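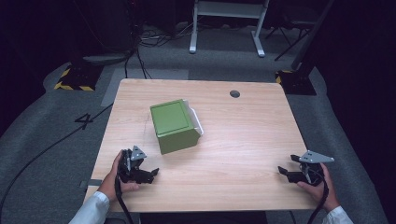
A green box with a white handle, on the wooden table.

About Billonside

Billonside buys, sells and identifies older wind-up and friction toys, along with the small parts that go missing from them. The business was started by Dardo Acuña, who had been selling at toy shows for over 10 years before he rented a building. Most of the stock is still the kind of thing he sold then: tin cars, walking animals, train sets with short loops of track, and a lot of loose keys.

Dardo does the buying and most of the identification. Olga Saavedra handles orders, shipping and returns, and if you send us an email she will usually be the one who answers it. Hipólito Olivares works on the mechanisms. He came to us from clock repair and still takes in a mantel clock now and then, but please ask before you send one. Celeste Domínguez keeps the reference catalog, which is the part of the site most people find first.

The catalog grew out of Dardo's show notebooks. It lists toys by maker, then by type, then by the marks found on the base or the inside of the shell. Where a toy was sold in more than one color or with a different key, each version gets its own entry. We don't list a version unless one of us has handled it or a collector has sent clear photos of both sides and the base. That leaves gaps. The Groronine friction trucks are well covered, the Flitonano walking birds much less so, and for the birds we are still missing the early boxes with the paper label. If you have one, Celeste would like to hear from you.

We grade on a scale of 5, where 5 is unplayed with and 1 is good for parts only. A toy with a replaced key or spring can't grade higher than 3 here, even if the paint is perfect. Some dealers are easier on this than we are. Repainted toys are sold as repaints and are not graded.

Repairs are done in the order they arrive. Hipólito will clean, oil and re-spring a mechanism, straighten axles and replace tabs. He does not touch up paint or remake lithographed parts. We write with a price before starting, and if you decide against the repair you pay return postage only. Please don't wind a toy that is stuck before mailing it - a spring that lets go inside a tin shell usually bends the shell too.

We don't give appraisals for insurance or estates. For those we pass people on to Soledad Núñez, who does them independently and sets her own fees.

The shop is not open for walk-in visits. Pickup can be arranged with Olga, and we have a stand at the fall show every October, normally near the side entrance. Dardo brings 2 trays of keys sorted by size, so bring the toy with you if you need one matched.

Mail: Billonside, P.O. Box 3112. Put your name and return address inside the package as well as on the outside.

Last updated: 3/30/20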